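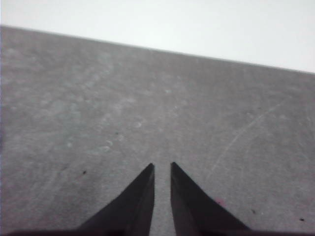
El tablero de la mesa Riltstead se entrega con acabado gris mate y admite limpieza diaria en húmedo, siempre que se respeten los productos indicados en este apartado. Antes de la primera limpieza a fondo, revise la superficie con luz lateral. Los cercos blanquecinos, como los que quedan hacia la izquierda del tablero, se tratan según los pasos 3 y 4. Un arañazo fino y claro, como el que corre en diagonal por el lado derecho, no se elimina frotando: pase directamente a «Arañazos».

5.2 Limpieza del tablero

1. Retire todos los objetos de la mesa y desenchufe los aparatos que estuvieran apoyados en ella.

2. Quite el polvo y las motas con un paño de microfibra seco, desde el borde trasero hacia delante. No sople la superficie con aire comprimido.

3. Humedezca otro paño con agua tibia y limpiador neutro Prastico. Escúrralo bien. Páselo sobre los cercos con movimientos rectos, sin apretar.

4. Si la marca persiste, deje el paño húmedo encima 18 minutos y repita el paso 3. Los cercos antiguos pueden necesitar dos o tres pasadas.

5. Aclare con agua limpia y seque de inmediato. El agua que se deja evaporar sobre el acabado mate forma cercos nuevos.

Precaución: no use estropajos, amoniaco, acetona ni ceras. Las ceras dejan zonas brillantes que no se pueden igualar después.

5.3 Colocación junto a la pared

1. Acerque la mesa hasta que el borde trasero quede paralelo a la pared. Si un extremo queda más bajo que el otro, regule las patas antes de seguir.

2. Compruebe que la toma de corriente queda por encima del tablero y que se llega a ella sin mover la mesa.

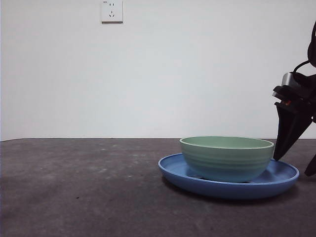 3. Lleve los cables por el lateral — nunca entre el borde trasero y la pared — y sujételos con las bridas de la bolsa 74.

Nota: no limpie la placa del enchufe con el paño húmedo. Use uno seco.

5.4 Arañazos

Los arañazos superficiales se disimulan con la barra de retoque Gemwood, tono 182. Aplíquela siguiendo la línea, espere a que seque y retire el sobrante con un paño. Pruebe antes en la cara inferior del tablero. Si la uña se engancha al pasarla por la marca, no aplique la barra y solicite un tablero de recambio (referencia 83) al distribuidor Pisharody.

Revisión del texto: Roos Declercq, 11 de abril de 2025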